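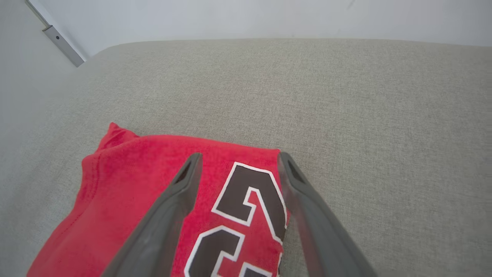 Stivard Fabric Wash, 998 ml

Stivard is a liquid detergent for sports clothes and other synthetics, and after two seasons of using it on everything our own kids drag home from practice, we finally carry it! One bottle does 30 loads at the normal dose. It is made in small runs by Florkesell, who used to do only wool wash (we still stock that too, and it's lovely), and this is their first go at polyester, nylon, elastane and mesh.

Why a separate wash for sports clothes?

Synthetic fibers don't soak up much water, but they do hang on to body oil, and body oil hangs on to smell. You know the shirt that seems fine coming out of the drawer and then wakes up ten minutes into warmups. A regular detergent gets the dirt off well enough and often leaves that oily film behind, and fabric softener makes it worse by laying down a film of its own. Stivard has no softener, no brightener and no dye. It rinses out fast and works in cool water, so printed numbers and heat-pressed names don't have to go through a hot cycle.

How to use it

Turn everything inside out, zip the zippers, and keep the load loose enough that things can move. The cap has two lines inside. Fill to the lower one for a normal load and the upper one for a full machine or a really bad week. Wash on cool or warm, up to 86°F (30°C), with a medium spin. Skip the softener drawer completely. Hang to dry, or tumble on low if the care label allows it.

For something that already smells after washing, soak it first. Put half a cap in a sink of cool water, push the clothes under, leave them 60 minutes, then run them through the machine as usual. Older shirts may need two rounds. Carola Hagedorn in our shop did this with a bag of goalkeeper shirts that had spent most of May in the trunk of her car, and she has been telling customers about it ever since — I think she brings it up more than the price.

Colors

Reds and dark blues are the ones people worry about, and fairly so. Wash a new red item by itself the first time, whatever detergent you use. After that, sort by color like you would anyway. Stivard has no bleach in it, but it can't stop loose dye from moving around in the drum.

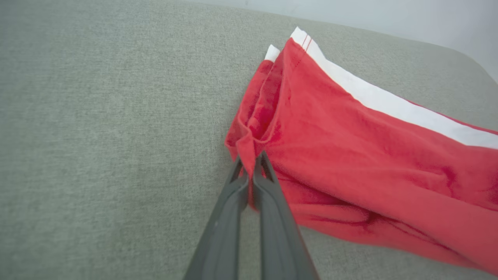

White trim next to a strong color deserves a bit of extra care. Don't leave the piece sitting damp in the machine overnight, and don't soak it folded up on itself. Joonas Nieminen, who washes for a youth club with four age groups, takes his straight out and hangs them spread open on a rack, and his trim stays nice and white.

What it isn't for

Please don't use it on wool, silk, leather or down. It also won't do much for grass stains or clay without a pretreat. For those we like the Rimness stain bar, rubbed in with a wet brush and left for ten minutes before the wash. Waterproof jackets can go in with Stivard just fine, though you'll want to reproof them now and then with whatever the maker suggests.

Scent

There are two versions. Plain has no added scent at all and is the one most of our regulars buy. Jalali is a light citrus and green tea, and it fades almost completely once the clothes are dry. I was all set to dislike it and now I have a bottle at home.

Details

Size: 998 ml bottle, refill pouch in the same size
Loads: 30 normal, fewer at the upper line
Machines: front load, top load, high efficiency
Temperature: cool to warm
Septic safe: yes
Storage: above freezing, cap closed, away from children and pets

If the bottle has been somewhere cold it can turn thick and cloudy. Bring it indoors, let it warm up and give it a gentle shake. It clears by itself and washes the same as before.

Team orders

Cases hold 4 bottles or 4 pouches, one scent per case. Write to Solène Huet if you need mixed scents or want a case set aside for the start of the season. Orders in by Monday noon go out the same day.

Contact us | Shipping and returns | © Rimness Laundry Supply | Back to top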